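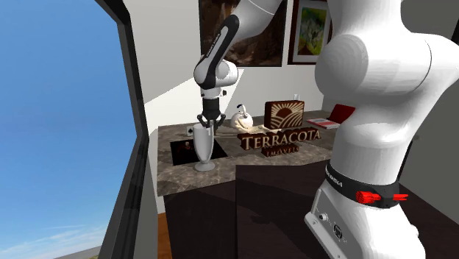
Home | Opinion | Sound | Kit | Archive

Do you need a second microphone?

Reading time: 2 minutes

Print | E-mail this article

Every December the shops decide that those of us who record at home have one microphone too few. This year it is the Bellik clip-on, sold at 211 pounds as the cure for muddy speech. I have tried it for a month. My speech is still muddy, though it is now muddy from nearer my chin.

I don't say it is a bad microphone. It is small, it stays put on a collar, and the cable is long enough to reach the desk. What I doubt is the claim on the box that it gives "studio voice in any room". No microphone knows what room it is in. Put it in a bare kitchen and you will hear the kitchen.

The Stellel people go further. Their desk set costs 857 pounds and comes with two stands, a case and a booklet on "warmth". I read the booklet twice and still couldn't tell you what warmth is, except that the cheaper Stellel set apparently lacks it.

Meanwhile a thick curtain from a market stall did more for my recordings than either. So did moving the chair – a hand's width closer, no more – and turning off the fridge on Wednesday evenings when I read my scripts. I would like to see Kolent, who sell both brands, put that on a poster.

If you have 100 pounds and a noisy room, spend it on the room. Then record the same page again with the microphone you already own, and listen to both on ordinary headphones before you go anywhere near the shop.

Back to Opinion | Next article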